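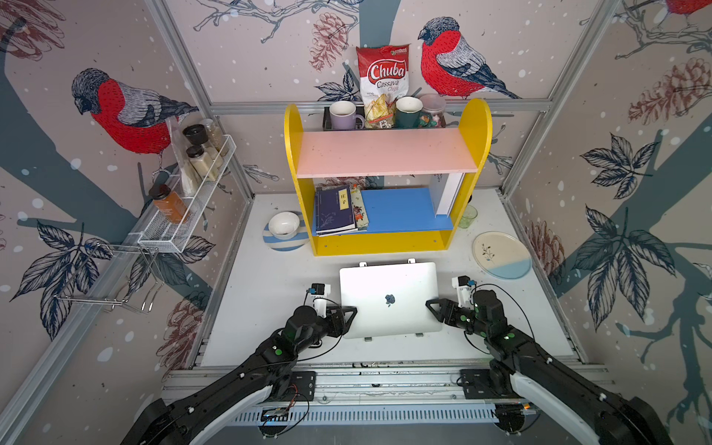
**Ticket:** Replica shirt order stuck at "Awaiting print"
**Opened:** 5/3/23
**Assigned:** Hadi Srour
**Shop:** Jindcombe supporters' store
**Status:** Resolved, one follow-up open

### Reported

Customer bought the new Jindcombe away shirt, adult large, with a name and number on the back. Order has not moved from "Awaiting print" and no email has gone out. Customer wants it before the last home game. Order total and address are correct. Card was charged.

### Log

**09:12** Checked the order in the store admin. Item is in stock. Print request shows as sent to Hulari, who do our lettering. No reply recorded from their side.

**09:30** Searched for other orders with the same status. There are 40, all away shirts with custom lettering. Home shirts with lettering are going through normally. Plain away shirts also fine.

**09:47** Resent one print request by hand. Came back with `REJECTED: font not found for product`. The first rejection never reached the order page, so the store kept showing it as waiting.

**10:20** Called Hulari. The away kit uses the cup font this season. They have it under a new name, and the product record on our side still has the name from the December sample. The home kit kept last season's font and was not affected.

**10:35** Changed the font name on the adult away shirt. Resent the customer's order. Accepted.

**10:50** Resent the rest. All accepted except 4, which are kids' sizes. Those have a separate product record with the same old font name. Fixed that one too and resent them. Accepted.

**11:15** Checked the long sleeve away shirt. Same old name there, no orders yet. Fixed.

**13:05** Hulari confirmed they have everything and will print in order date. Shirts go back to the Davuditz warehouse for packing as usual.

**13:20** Emailed all affected customers with the new ship date. Refunded the lettering fee on the original order because the customer had written in twice before this ticket was opened.

### Cause

Font name on three away shirt records did not match the printer's list. Rejections from the printer are not shown on the order page.

### Follow-up

- Show rejected print requests as "Print error" and send an alert to the shop inbox. Passed to Tawfik, who maintain the order plugin. No date yet.
- Check the goalkeeper shirt before it goes on sale. It uses the cup font as well.

Customer replied at 15:40 and is happy with the new date. Closing the main ticket. The plugin change stays open under its own number, 3,786.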